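**Handling Practice Group, Workuvcombe**
Wednesday, April 8, 2020, by phone
Present: the Workuvcombe, Birkett and Tistlow sites. Trutness joined during item 2 and was muted until item 4, by its own hand.

**1. Minutes of the last meeting**

Approved, after the word "gripper" was restored in two places where spellcheck had preferred "grouper."

**2. Matters arising**

The shared glossary is still not finished. Birkett has it. Birkett believed Tistlow had it. It will be circulated before the next call by whichever site finds it first.

The old rule on labeling recordings ("sensibly") was withdrawn. The replacement asks for the site, the garment type and the operator's number, in that order. Trutness's objection to the order was received later, once it could be heard.

**3. Draft rules for two-handed cloth work**

The draft covers people demonstrating folding and spreading with a hand-held gripper in each hand, for recordings later used to train the arms. Taken clause by clause.

*3.1 Starting position.* Agreed that a garment starts crumpled or flat, and that the recording says which. "Normal" is no longer accepted as a starting position. Workuvcombe reported finding it used for both.

*3.2 Where to grip.* Agreed: hems and corners before collars. Operators may regrip as often as they need to, and regrips stay in the recording. Birkett had been trimming them out for neatness, and the result was a set of demonstrations in which cloth moved by persuasion. Birkett will stop.

*3.3 Tension.* The draft said "do not overstretch." Tistlow wanted a number. There followed a long discussion of how an operator would read a number off a T-shirt. Wording now reads: "Pull until the folds run straight from the grip, then stop pulling." The second half was added at Workuvcombe's request and carried without a vote.

*3.4 Surroundings.* Two views. The first holds that the surface should be cleared before every take so the recordings match. The second holds that homes have things in them and the arms had better get used to it. Compromise, which pleased both sides equally little: leave ordinary household items where they are, but move anything sharp, hot, full of liquid or private. Mail counts as private. Cables may stay if they are not under the garment.

*3.5 Session length.* Six takes, then a break. The draft said 24. Everyone who had tried 24 spoke against it, some at length. Grips get sloppy well before that, and so does the language on the audio track.

*3.6 Failed takes.* Keep them, marked as failed. Workuvcombe has 300 takes from its last round and not one is marked failed. The group congratulated Workuvcombe and asked it to look again.

**4. Review of working practice**

Checked against clauses 3.2 to 3.4: a blue T-shirt on a bed, one gripper on the left hem corner, the other low in the middle. The grip on the corner was passed as correct. Folds run out from it on the diagonal, and the group accepted "diagonal" as a kind of straight for the purposes of 3.3. The paper items and the thin cable at the right of the bed come under 3.4. Opinion was divided on whether a booklet is mail – referred to the glossary, wherever it is. 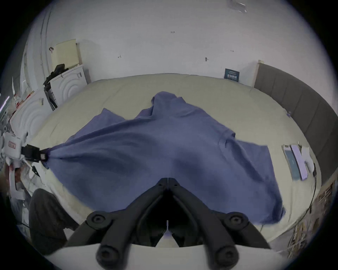
Tistlow asked whether the rules should say which hand moves first, as its operators had each settled on a different answer and were becoming attached to them. After discussion, no rule. The operator may lead with either hand but must not change the lead partway through a take. Tistlow asked for its doubts to be minuted. They are minuted.

Trutness, now audible, said it had almost 300 takes recorded under the old wording and would prefer not to redo them. Agreed that old takes stand, with "pre-rules" in the label. Trutness then raised the order of the label. See item 2, which was not reopened.

**5. Actions**

- Workuvcombe: clean copy of clauses 3.1 to 3.6; second look at its failures.
- Birkett: restore the trimmed regrips, if the originals were kept.
- Tistlow: test the tension wording on a sweater – a towel if no sweater can be spared.
- Trutness: relabel old takes; find the mute button.
- Birkett or Tistlow: glossary.

**6. Any other business**

A request to extend the rules to fitted sheets was put off until August.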